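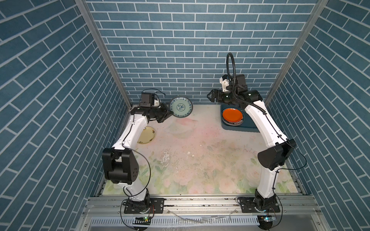

Stop Buying Plates in Sets

By Elba Aravena

I have bought one full set of dishes in my life. It was a Cloreck set, plain white, and it cost $123 on sale in November. By the next summer two of the dinner plates had chips and one of the bowls was gone. Cloreck had changed the shape of the rim by then, so the new bowls wouldn't stack with the old ones. I kept the set for a few more years, mostly out of stubbornness, and then I gave what was left of it to my nephew.

Since then I have bought plates one at a time, and I think most people should do the same.

The usual argument for a set is that it looks right on the table. I understand that. A table where every plate matches is restful to look at, and if you have people over for a formal dinner it saves you a decision. But most of us eat formal dinners a few times a year and eat toast every day. For toast, a white plate with a blue-green floral rim and a blue medallion in the middle is a better thing to look at than a blank one. So is a cream-yellow plate with small dark motifs around the edge. Those two have nothing to do with each other, and they get along fine on the same table.

What it costs

Single plates are cheap. The church sale on my street had them at $2 each last time, and the thrift store on Komau Avenue isn't much higher. My friend Perla Bermúdez priced a Zuneck set for her new apartment and came home with a figure of $396 for service for eight, before the serving pieces. She could have eaten off secondhand plates for the rest of her life on that money and had some left for food to put on them.

She bought the set. We are still friends. She is careful with it, and I have noticed that when I'm at her place on a Wednesday night she hands me a paper plate.

That is my main complaint about sets. They make people nervous. Once a plate belongs to a group, breaking it damages the whole group, and you either hunt down the replacement or live with seven of something. If I drop one of mine, I sweep it up. I might be sorry about it if I liked the pattern, but nothing else in the cupboard is worse off.

Storage is the weak point

I'll give the other side this much: odd plates are harder to put away. Sets are made to nest. Mine have different rims and different depths, and a stack of them wobbles if you don't pay attention to the order. I put the flattest ones at the bottom. Anything with a real curve to it goes on top or gets stood on its edge in the rack.

Glass I keep apart from the plates. A clear glass bowl disappears against almost any pale surface, and I've put my elbow into more than one. A colored holder or a shallow tray solves that problem. You see the color first and your hand slows down. It also helps when you are clearing up, as you can carry the tray and not the bowl. While you're at it, peel the label off new glass the day you bring it home. The longer it stays, the worse the glue gets.
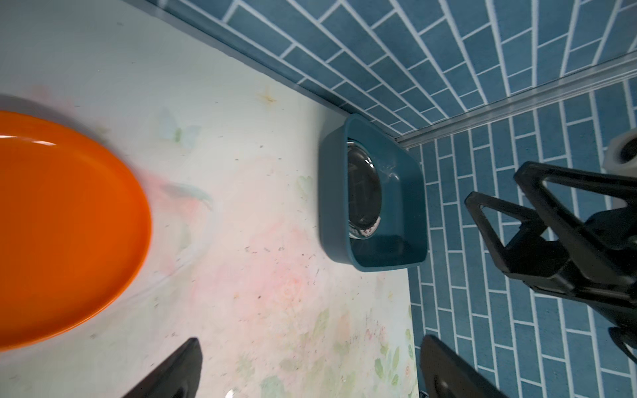
Color against color

People who come around on the plates sometimes get stuck on the background. They worry that an orange plate will fight with blue tile, or that a flowered tabletop is already busy enough. I used to think so too. My mother's kitchen in Toledo was all beige, and I grew up believing that was what good taste was.

I've changed my mind. Orange next to blue looks cheerful. A faded floral with pink and green in it is soft enough that almost any plate will sit on it comfortably, and a teal holder in the back corner just picks up the wall. If you have a very loud print with hard edges, I might go for plainer plates. Pale flowers are no trouble at all.

A patterned surface is also kinder on the days you haven't wiped it. Crumbs and little dark specks show less among leaves and butterflies than they would on solid white. I don't claim it's a substitute for a cloth, and scuffs in the middle of a table will show on anything. But I'd take a tabletop that looks used over one I have to guard.

How to start

You don't need to throw anything out. Keep the set you have and let it shrink. When a plate breaks, replace it with one you like, and don't go looking for the match. Measure the inside of your cupboard and your dishwasher rack before you shop, because old dinner plates come in all sizes and some won't fit. Check the rim with your thumb for chips. Turn it over and make sure it sits flat.

I have 22 plates now, which is too many for a house of three. Perla says I've only traded one kind of spending for another, and she may have a point about the last few. The orange ones are hard to pass up.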